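Open day at the Pakosent dye works

I've wanted to see inside Pakosent for years, so when they opened the old dye works to visitors I was at the gate by 9 with a sandwich and far too many questions. Damir Dimitriou led our group and clearly loves the place – he stopped at nearly every vat to tell us which shade had given him the most trouble.

Yellow, by the way! It shows every flaw. A batch that looks perfect under the shop lights can turn greenish by the window, and they once redid one 1115-yard order twice over it. I could have listened to him on yellows all afternoon.

Upstairs they talked about finishes, and why a glossy coat needs a good hanger and room to drape if you don't want creases in it. 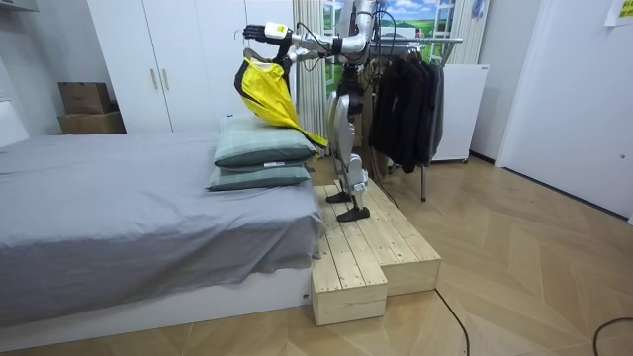 The sample room

My favorite part. Some 1000 swatches in shallow drawers, each with a handwritten recipe card, and we were allowed to open any drawer we liked. I lost my group in the blues and had to run to catch the rinsing demo.

Parking is on Orton Street, and the next open day is in December. Wear old shoes.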